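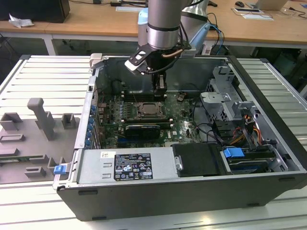 Tower on its side, cover off. Socket in the middle, memory slots in front of it and behind it.

Is it worth reseating memory in an old Dell tower, or is that just something people say?

Posted by slatbench_60 in Desktops and Workstations

I picked up a used Dell tower from a surplus place called Pralton in September. It has a single processor socket with a bank of memory slots on each side of it. The seller's sheet said "tested, all slots good." I have my doubts about what "tested" means at that price.

The trouble is that it starts up with less memory than I paid for. Sometimes a restart brings the rest back, sometimes it doesn't. I wrote to Pralton and got a reply telling me to "reseat the memory and clean the contacts." When I pushed, they sent me a link to a contact spray by Vullex and a 90 day return policy that doesn't cover "user handling." So if I follow their advice, have I just voided my return?

I've read a pile of threads on this. Half of them say reseating fixed everything. I don't see why pulling a part out and putting the same part back in the same hole should fix anything, and none of those people ever come back a month later to say it's still working. Is there a real reason to do it, or is it the hardware version of blowing on a game cartridge?

Also, do I need the spray? And does it matter which slots I use, if I end up with fewer sticks than slots?

Edited to add: memory test was clean on the one full pass I let it finish. It only tested what it could see, so I'm not impressed by that.

numemov_bench
547 posts

You're right to be suspicious of the threads, but reseating isn't pure superstition. The contacts on the sticks and in the slots pick up a thin film over the years, and a used machine has usually been in a truck at some point. Pushing a stick out and back in scrapes a little of that film off. That's the whole mechanism. It helps when the problem is a poor contact and does nothing when the problem is a bad stick, a bad slot, or a bent pin in the processor socket.

I'd be more interested in finding out which of those you have. Do it in this order.

Write to Pralton first and get them to say in writing that reseating at their request doesn't count as user handling. Don't touch the machine until they answer.

Shut it down, unplug it, hold the power button in for a few seconds. Lay it on its side so you're pressing straight down on the sticks. Touch bare metal on the case before you reach in, and again if you walk off and come back.

Start with one stick in the first slot the manual tells you to use. See if it's detected on several cold starts, and I mean several. Swap in the next stick, same slot. If one stick goes missing and the others don't, you have your answer and you can stop.

If all the sticks behave in that slot, leave one known good stick where it is and add a second, following the manual's order. Keep going. When memory drops out again, look at the slot you just filled. Then try a different stick in it before you blame it.

Open the end clips all the way before the stick goes in. They should snap up by themselves when it's seated. If you find yourself pulling a clip up with a fingernail, the stick isn't down yet. I'd bet a good share of the "reseating fixed it" stories are this and nothing else.

Slot order does matter, and it differs between models, so don't take it from a forum post, including mine. Look for a diagram inside the side cover or get the manual for your exact model.

Skip the spray. A dry lint-free cloth on the gold edge of the stick is plenty. I don't trust anything wet going down into a slot, whatever the can says.

yulelog_pc

just buy new sticks. I had the same thing and spent 60 bucks on a used set and it went away. life is too short

oldfanbearing
2,664 posts

I wouldn't buy anything yet. If it's the slot or the socket, new sticks will do the same thing and then you own two sets of memory. The post above mine doesn't say whether the old sticks were ever tried in another machine, so we don't know what got fixed there.

I mostly agree with numemov_bench. One thing I'd add is to check the processor cooler when you're in there. On many boards a cooler that has been tightened down unevenly can make memory come and go, and resellers do take coolers off. If you pull yours, you need fresh thermal paste before it goes back on, and you should never power the machine up with the cooler off. Look at the socket under a bright light with the processor out. A bent pin is hard to see from straight above, so move your head from side to side and watch for one that catches the light differently.

That's also the point where I'd think hard about sending it back. Once you've had the processor out, "user handling" is a fair description.

slatbench_60

Pralton wrote back at 4 in the afternoon and said reseating is fine "within reason." I've asked what that means. I'm going to do the one-stick test and leave the cooler alone until they answer. No spray.

I'm not marking this solved on the strength of one good startup, so give me a while.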